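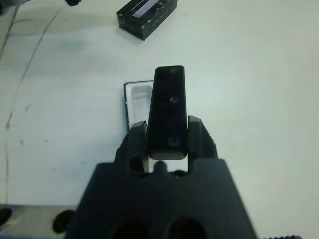 **Can a robot do your chores yet?**

A few of them, slowly, and mostly the ones where everything sits still on a flat surface in good light.

I look after the *Chore robots* entry on the Clivley wiki, which is meant to be an encyclopedia but has always let its editors ramble a bit, so bear with me. A chore robot, for our purposes, is any machine that handles ordinary objects in a home or small workshop without a fixed jig to hold them. Dishwashers don't count (I've lost that argument twice on the talk page!). Neither do robot vacuums, although plenty of people reckon they should.

## Picking things up

Grasping is the part that has come furthest. A two-fingered gripper can close on a box, a block or a phone, provided the thing is rigid and the arm comes in at a sensible angle. Dark, glossy objects are harder than you'd think, as reflections can muddle the cameras, and anything flat against a bench is a pain to get fingers under. I've had a go at driving an arm myself, at the Ukar workshop in July, and it took me 9 tries to pick up a plastic ruler. My respect for the software went up enormously.

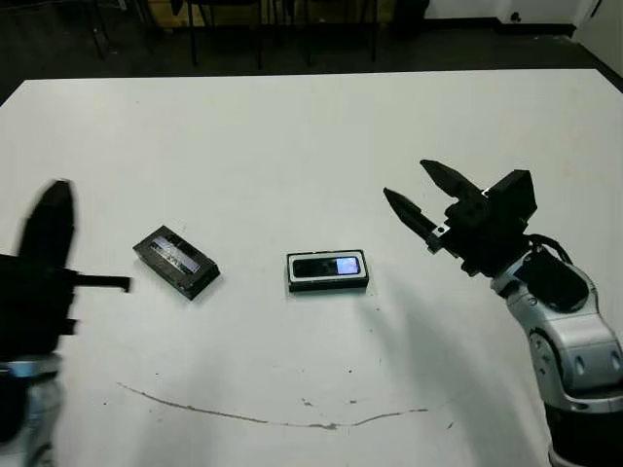
*Two arms at a white table, with a black box and a mobile phone lying on it.*

## Tidying and sorting

Tidying a bench sounds like picking things up over and over, but it's a different kettle of fish. The machine has to decide what belongs where, and what to leave well alone. The Nseir bench test, which a few of us hobbyists use, asks for 9 small items to be put away in their right spots. The best run on our page took 46 minutes. I can do it in under one, and I'm not a tidy person.

## Laundry, dishes and the rest

Soft stuff is still the sore point. Towels are getting there, fitted sheets are hopeless, and I wouldn't let any of them near my good glasses. On the shop floor the picture is rosier: the Cleltodness parts room has had an arm loading trays of brackets for some 60 shifts now, with a person nearby to sort out jams.

## See also

- Grippers and end effectors
- Nseir bench test
- Robot vacuums (disputed)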